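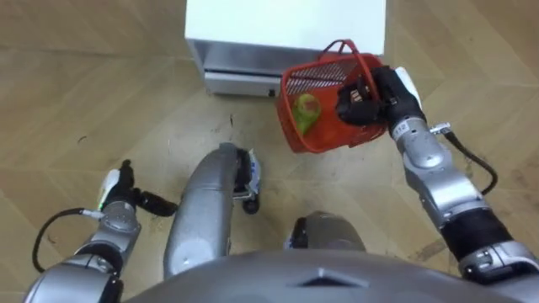 How do you keep a cable out of the way of a moving wrist?
Give it a fixed anchor on each side of the joint and enough slack for the full rotation, then check the slack at both end stops with the power off.

Opening. Introduce the project: Rirkitska, the basket task, built at the Kuvholm shared workshop. Credits now, so they don't get lost at the end: Smaranda Cozma did the wiring, Adel Bensaid wrote the grasp code, I did the control loop and most of the rework. – Radu Voicu

Scope. The talk covers one task: reach down to a shopping basket from a kneeling posture, get hold of it, lift, hold. Walking is out of scope. So is speech. If asked, refer people to Stela Furtună's talk in the next slot.

Harness. The first version ran the hand cable inside a tight sleeve and wore through at the elbow. The current one leaves an open loop outside the wrist. It costs clearance on the outer side, and the planner has to know about it. We model the loop as a capsule attached to the forearm. Show the capsule plot, then move on. Do not get drawn into sleeve brands.

Control. Wrist loop runs at 800 Hz. The log for the long session is 3670 seconds, with 383 grasp attempts in it. Say that an attempt is counted when the fingers start to close, whatever happens next. Adel will want this stated before anyone sees the table.

Rim and handle. A thin handle swings and gives the planner a moving target. The rim is easier to find from the head camera, but the load hangs off to one side and the basket tilts. Explain the moment about the wrist with the sketch, no equations.

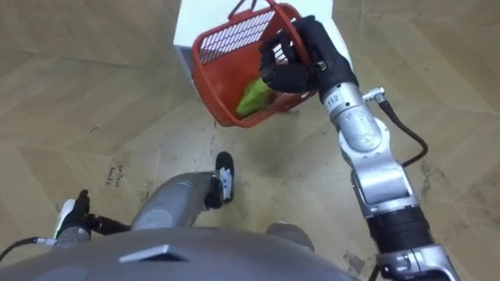

Right hand on the rim of the basket, left arm kept low.

Tilt. Some tilt is acceptable as long as the contents stay in. We put a limit on the angle and a second, lower limit on how fast it changes. The second one did more for us. A light item starts to slide when the rate jumps – usually at the first contact with a neighboring surface.

Left arm. It holds a fixed pose during the lift. Mention the self-collision check against the legs: kneeling puts them close to the hands, and our first model had the feet in the wrong place. Smaranda found the error by measuring the shells with a tape.

Pause for water. Switch to the room view.

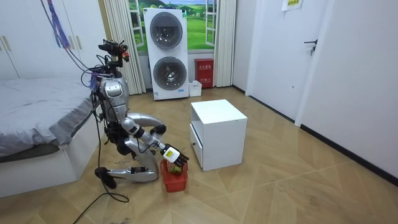

Why test the task with the robot kneeling?
Kneeling puts the hands near floor level and takes balance control out of the test, so a bad grasp can be studied on its own.

Floor. Soft produce is harder to segment than rigid items, and the open sides of the basket add clutter to the depth image. Adel retrained on 2278 labeled crops. Give the number once. The labels were done by Paraschiva Oprea over most of June.

Next steps. New strain relief at the elbow, then the same task with the left hand. Files are on the Stenov share; the folder name is on the last slide. Leave the last slide up during questions.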